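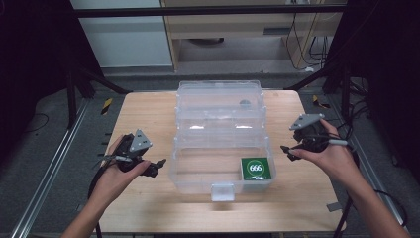

Hinged storage box

A hinged storage box is a small household container whose lid stays joined to the base along one edge. Clear and translucent plastic are common, as they let the contents be checked without opening the box. Typical uses include sewing supplies, cards, first aid items and small hardware.

Construction

The lid and the lower compartment are usually molded separately. Many designs close with a clasp tab at the front, which snaps over the rim. Larger boxes often have a carrying handle.

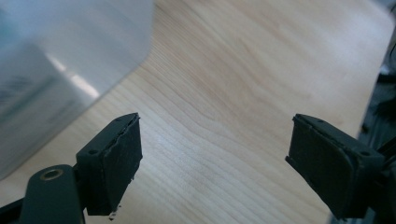
Frosted surfaces hide fine scratches better than glossy ones but make small labels harder to read from outside. The Hovach catalog lists its clear box as model 2785, with 2 clasp styles. Ollen sells a similar box in packs of 80.

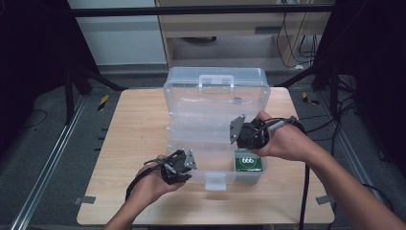 Care

Boxes are washed by hand in lukewarm water and left open to dry. The clasp and hinge wear first. Replacement clasps are sold for some models.

See also

Tackle box
Sewing box
Pencil case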